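The forty-item wardrobe, again

Mar 25, 2026

Every spring the same article comes round telling me to own fewer clothes. This year it was a newsletter from Jiken, a shop that sells clothes, which ought to have made somebody in their office pause. The claim was that a person with a small wardrobe gets dressed faster, does less washing and feels calmer by May. There was a chart. The chart had no numbers up the side.

I've tried it twice. The first time I gave away most of my jumpers and then had a cold winter and bought jumpers. The second time I lasted 11 weeks, and I can report that the washing doesn't shrink at all. You wear the same number of clothes on your body each day whether you own thirty shirts or 4. All that changes is how soon you run out, so you end up doing small, urgent loads at nine at night because the one decent pair of trousers has soup on it.

The storage people are no better. Sestodia will sell you a "system", meaning boxes, and the boxes have to match or the system doesn't count. I looked up what it would take to do our bedroom their way and gave up when the basket passed 1,467 kronor before delivery. For that money I could leave the jumpers on the chair, where I know where they are.

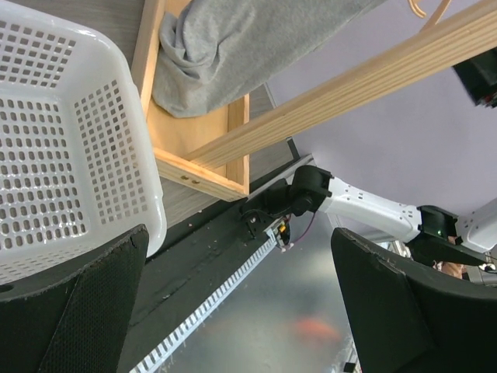 Nelli Harju wrote to say I was being unfair, and that cutting down had worked very well for her once she stopped reading the guides. She got rid of anything that needed ironing, kept the rest, and never counted a thing. Her point was that the number is the silly part and the sorting is fine. She also thinks I kept the wrong trousers.

I'll give her the ironing. I own two linen shirts that I've worn to one wedding between them, and I can't make a case for either. But I notice her method has no name and no newsletter, and it doesn't ask anyone to buy a hanger.

What I'd like to see is someone follow up these people a year later. The Lidumus blog did a big clear-out series with before and after photos, about 1,000 comments underneath, everyone thrilled. I went looking for the update and there wasn't one, only a post about autumn coats with links to eight of them.

The linen shirts are in a bag by the front door. They've been there since last week and I've already taken one back out to look at it.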